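Pre-release inspection checklist: simulated tabletop grasping, method claim "clutter-trained policy transfers without retuning"
Project: Hirkach
Submitted by: Skarphéðinn Zoëga
Inspected by: Birthe Grímsdóttir
Second reader: Elínborg Toft
Status: Open, three items failed

Marks used: OK, FAIL, N/A, OK* (passed with a comment that must be read).

Section A. Run setup

A1. Number of episodes matches the plan. OK
The plan says 1477 and the log has 1477.

A2. Held-out set kept apart from training set. OK*
489 episodes held out. They are different episodes but they use the same meshes. I would not call that "unseen objects" and the draft does so twice.

A3. Random seeds recorded. FAIL
Seeds exist for the Drurnberg layouts only. Skarphéðinn says the others can be rebuilt from the config. Please rebuild one and show me.

A4. Force limit on the fingers set and active. OK
Limit is active in the config and in the run. I checked both – last time they differed.

A5. Stop condition on contact with anything other than the target. FAIL
Stop is defined for the table and for the arm itself. It is not defined for the other objects. An episode can push a neighbor over and still be scored as a success.

Section B. Scene and clearance

B1. Target reachable without joint limit warnings. OK

B2. Clearance between target and nearest object written down. FAIL
The draft says "dense clutter" and gives no distances. Dense compared to what? The Peixoto layouts have wide gaps on most sides and they are in the same table of results.
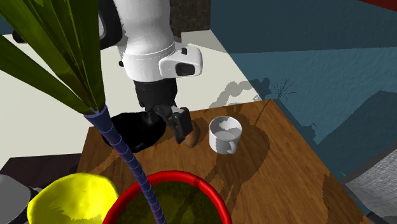
Pedell layout, gripper at the brown egg-shaped object, mug immediately to its right.

B3. Foreground objects included in the collision model. OK*
The plant and the red pot have collision shapes. The leaves are one simple hull, so a near miss with a leaf tells us very little. Fine for the egg-shaped target, since the approach comes down from above. I would not quote it for anything placed behind the stem.

B4. Target partly hidden from the viewing camera. OK*
In the Pedell view the finger pad covers part of the target. Any success label that relies on this view alone should be treated as a guess. Use object pose from the simulator.

B5. Lighting and shadows varied across runs. OK*
Varied, yes. The shadow edges on the mug are jagged, and I would like a few runs with a softer shadow setting before anyone writes that the method is "robust to lighting". Hjalti Brynjólfsdóttir asked for this in March and I can't find the runs.

Section C. Scoring

C1. Success defined before the runs. OK
Lift and hold for 10 seconds. Good, and please keep it in the abstract.

C2. Failed episodes kept. OK
All there, with logs.

C3. Baseline given the same training budget. OK*
Both got 1000 updates. The baseline was tuned on the old layouts and the new method on these. Same budget, different amount of care. Say so in the text.

C4. Claim limited to what was tested. N/A until A5 and B2 are closed
I don't doubt that the policy grasps things. I doubt the word "transfers". Nothing in this package has been near a physical arm, and the title reads as if it had.

Actions
Zoëga: A3, A5, B2. Rerun scoring once the neighbor contact stop is in, and report both numbers – old and new.
Brynjólfsdóttir: locate or repeat the soft shadow runs.
Elínborg Ravn: change "unseen objects" to "unseen arrangements" throughout.

Second reader comment (Toft): Agree on A5. I would pass B4 without a star, as the pose check is already in the code. Birthe prefers to leave the star until she has seen it run.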